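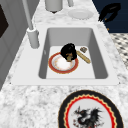 Shop > Kitchen > Countertop Care > Stone Sealers

Prulance Stone Sealer, one-quart bottle

I started making Prulance after a cup of beet juice sat overnight on my own marble and left a pink ring I could see from the hallway. I'd tried a few sealers before that and they either smelled like a gas station or left the stone looking plastic (you know that shine, ugh). So I spent one very long winter in my garage in Gurura wiping different mixes onto scrap tiles and spilling coffee on them. Almost 2,000 tiles! My car lived outside until April.

What I ended up with is a water-based sealer that goes on thin and dries clear. It soaks into the stone and slows down oil, wine and coffee so you have time to grab a towel. It won't stop etching from lemon or vinegar, no sealer of this type will, so please keep using a cutting board.

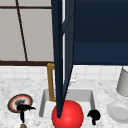

Putting it on is easy. Wash the counter with plain dish soap, rinse, and let it dry overnight. Wipe on a light coat with a lint-free cloth, wait ten minutes, then buff off whatever is still sitting on top. Don't skip the buffing, I did once and had streaks for a week. Go a little heavier near the sink, and keep the counter dry for 18 hours afterward.

I mix it in small batches and Berkari does the bottling for me. The last run was 1,172 bottles and they went faster than I expected, so if the button says "sold out," try again in October.
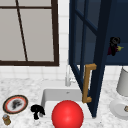

How do I know when it's time to reseal?

Put a spoonful of water on the counter and leave it for ten minutes. If the stone goes dark underneath, it's ready for another coat. My own kitchen gets one every spring.

Filed under: Marble & Granite, Sealers, Small Batch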